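Jun 3, 2026
Minutes taken by Brenda Whiteley

Clistcombe folding cell, upkeep meeting

Present: Azadeh Karimi (chair), Brenda Whiteley (minutes), two members of the Dunmore service desk by phone.

1. Minutes of the last meeting
Accepted with one correction. The spare belt was ordered from Vomville, not Bonetia.

2. Finger pads
The pads on both hand-held grippers and on the cell arm are now the same ridged type. Azadeh reported that the arm's left pad had started to lift at the lower corner. It was pulled, the backing was cleaned with alcohol, and a new pad was glued on and left overnight. Pads will be checked every 200 folds and changed at 1000, or sooner if the ridges are worn flat. Dunmore asked that old pads be kept in a bag with the date on it. Agreed.

3. Linkage screws
One pivot screw on the arm gripper was found loose at the start of the week's run. Brenda tightened it and put a paint mark across the head. Dunmore said thread locker is fine on these but only a small drop, as it can creep into the joint and make the jaws stiff. All pivots to be marked the same way. The grippers used by hand get the same check as the arm.

4. Jaw closing force
There was a long discussion on thick items. The current setting was made for towels and is too light for quilted coats and padded sleeping bags. The jaws close on the outer cloth and the filling slides away underneath. Azadeh wants a second setting for padded items, picked by the operator at the start of a batch. 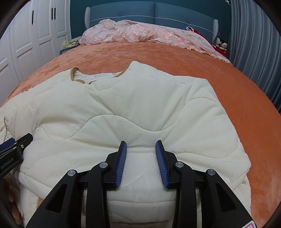

Dunmore can load the second setting remotely but needs the cell powered on with the arm parked. They also asked for the jaws to be opened to full width before each grip on padded items. The present program opens them only part way to save time. Azadeh said the lost time does not matter at this stage.

5. Lint
The filter behind the control cabinet was blocked again. Cleaning moves from monthly to every two weeks. Brenda to add it to the sheet on the cabinet door.

6. Spares
Stock is low on pads and pivot screws. Order number 229 covers 75 pads. Screws were left off by mistake and will go on a separate order to Bonetia.

7. Actions
Azadeh: test the padded setting once loaded, send results to Dunmore.
Brenda: mark the remaining pivots, update the door sheet, order screws.
Dunmore: load the second setting, send the note on thread locker.

8. Any other business
The yearly service stays in October. Dunmore will confirm who is coming.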